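Indoor Carbon Dioxide Levels in the Clendlow Teaching Block
Section 3: Measurements and Discussion

3.1 Method
Two rooms were monitored during October. Room 201 has openable windows on one side. Room 33 is internal and depends entirely on the Badawi air handling unit. A Kivero logger was placed at seated head height in each room, away from doors and supply grilles. Readings were stored once per minute. Both loggers were left outdoors overnight before use and agreed with each other within the stated tolerance.

3.2 Results
Room 201 stayed below the target level whenever at least one window was open. With all windows closed, the level rose steadily through the first hour of class and then flattened. Room 33 reached a peak of 1142 ppm late in the afternoon - the highest value recorded in either room. The fan schedule shows that the unit drops to low speed at 3 p.m., while classes in that room continue until 5 p.m. 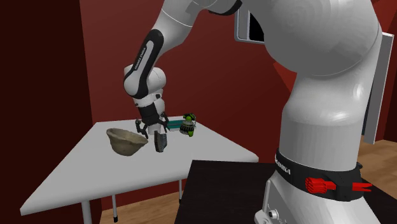
3.3 Discussion
The peak in Room 33 is consistent with the reduced supply rate. A simple mass balance using the low-speed airflow from the Jakmont survey predicts a slightly lower value. The difference may come from partly blocked filters, which were not inspected. Door position was not logged either, and this limits the comparison between rooms.

3.4 Further work
The fan schedule should be extended by 2 hours and the measurements repeated with door sensors fitted.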